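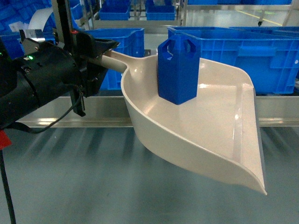

ヘルノラ対ユクホルム戦(Hernora vs Jukholm) 観戦情報スレ

1 名前:北側スタンド
2023年4月20日(木)
試合前の情報をまとめておくスレです。わかっている範囲で書きます。
会場はヘルノラのホーム、和田競技場。前売りは公式サイトのみで、当日券は今のところ発表なし。アウェイ席は1000席で、去年と同じ区画です。
配信はKomierのスポーツプラン。無料プランだとハイライトしか見られません。

2 名前:toma_36
乙です。アウェイ席は去年と同じ区画じゃないと思います。座席図を見たらメインスタンド寄りに動いていました。屋根がかかるかどうかは図だけだと不明。

3 名前:北側スタンド
>>2
確認しました。動いてますね。1の「同じ区画」は間違いです。席数はそのままです。

4 名前:みなと食堂
ユクホルム側で行く予定です。和田は初めてなので、駅からの道を知っている人がいたら教えてください。

5 名前:kawabe
>>4
東口から出て線路沿いにまっすぐ。バスもありますが、試合の日は歩いたほうが早いです。帰りは橋のところで詰まります。

6 名前:toma_36
バスのほうが早いと思うけどな。臨時便は別のレーンを通るし、去年は全然待たなかった。

7 名前:kawabe
>>6
臨時便が出るのは試合開始の2時間前まで。ぎりぎりに着く人は普通の便になるから歩きを勧めてます。
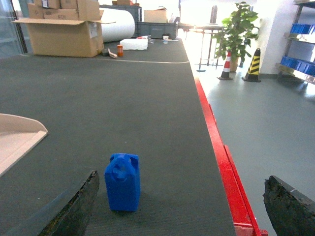
8 名前:みなと食堂
Komierの配信は後からフルで見直せますか。

9 名前:北側スタンド
>>8
スポーツプランなら試合終了の翌日から見られます。期間は8日間です。

10 名前:みなと食堂
ありがとうございます。録画の心配はなさそうなので現地に行きます。

11 名前:サブGK
先発の話もここでいいですか。ヘルノラは久保(Akihiko Kubo)が戻るかどうかで全然違うと思う。前節はベンチにも入っていなかった。

12 名前:kawabe
久保は戻っても途中からでしょう。今の中盤はうまく回っているし、動かす理由がない。

13 名前:サブGK
>>12
回っているのは相手が引いて守ってくれたからでは。ユクホルムは前から来るチームなので、後ろで受けて前を向ける選手がいないと苦しくなる。36歳だけど、そこは今でも久保が一番うまい。

14 名前:toma_36
>>13
7月の対戦では久保が出ていて、それでも前半はほとんど前を向けていなかった。後半に良くなったのはユクホルムの足が止まったから。自分はkawabeさんに近い意見です。

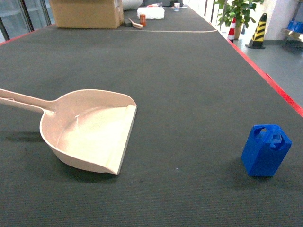 15 名前:サブGK
ユクホルムの前からの守備は、ボールを片側に寄せて一気に囲む形です。去年の映像を見直しても、はまるのはだいたいタッチライン際。ユクホルムの2トップとヘルノラのアンカーの間に誰が顔を出すかという話。今の中盤の2人は外に流れるので、ここを使えません。久保ならここに降りてきて受けると思う。

16 名前:kawabe
>>15
間が大事なのは同意。ただ、そこに降りると今度は前線が孤立する。自分ならサイドバックを中に入れて使います。久保は60分過ぎから。

17 名前:サブGK
サイドバックを中に入れるのは、前々節にやって裏を取られてませんでしたっけ。

18 名前:kawabe
>>17
取られました。あれは戻りが遅れただけで、形が悪いとは思っていません。

19 名前:みなと食堂
ユクホルム側からすると、久保が最初から出てくるほうが嫌です。こぼれ球を拾われて落ち着かれるので。

20 名前:北側スタンド
予想が続くようなら戦術スレのほうへお願いします。ここは行く人向けの情報を優先したいです。
追加で一つ。和田競技場は飲み物の持ち込みにふたの制限があります。缶と瓶は入口で紙コップに移し替え、ペットボトルはそのまま入れます。

21 名前:toma_36
>>20
了解。再入場は今年もできますか。

22 名前:北側スタンド
>>21
前半終了までは可、と公式に出ています。半券を見せてスタンプを押してもらう方式です。ゲートは南だけなので、アウェイ席の人は少し歩きます。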